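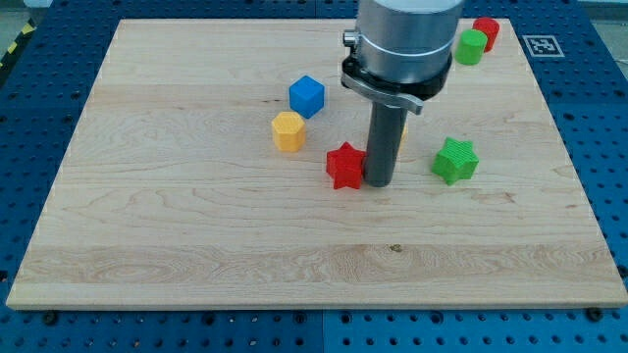
Robots and coloured blocks at the Evley open day

Print this story | E-mail to a friend

I went along to the open day at Evley in January thinking I'd stay for ten minutes and grab a coffee. I was there until they started stacking the chairs!

The robot arm was what did it for me (and for my nephew, who had to be peeled off the railing). It works over a big pale wooden board with stars, cylinders, a cube and a few other shapes in bright colours, and it has just the one long dark finger, so all it can do is push. Mekdes Hadgu, who runs the lab, told us that's plenty. You type in something like "move the red star over to the green star" and off it goes, nudging away.

We got to make up our own instructions, and of course the kids went straight for the hard ones. My nephew wanted the blue cube beside the yellow hexagon. It took three tries, with a fair bit of groaning from the crowd, and then a huge cheer when it got there.

Mekdes said 285 people came through the doors, which is a lot more than last year when it was just the one room and a slide show. There were demos from Inodby and Allix down the hall too, but the lineup was long and I only caught the last 2 minutes of the Allix one. My favourite part was still the blocks.

Tours for school groups start up again next month. They take 7 kids at a time at the arm, so teachers should get their names in early. Parking is behind the Gebretsadik building and it's free after 3 p.m.

Contact us | Copyright Evley Community News | Back to top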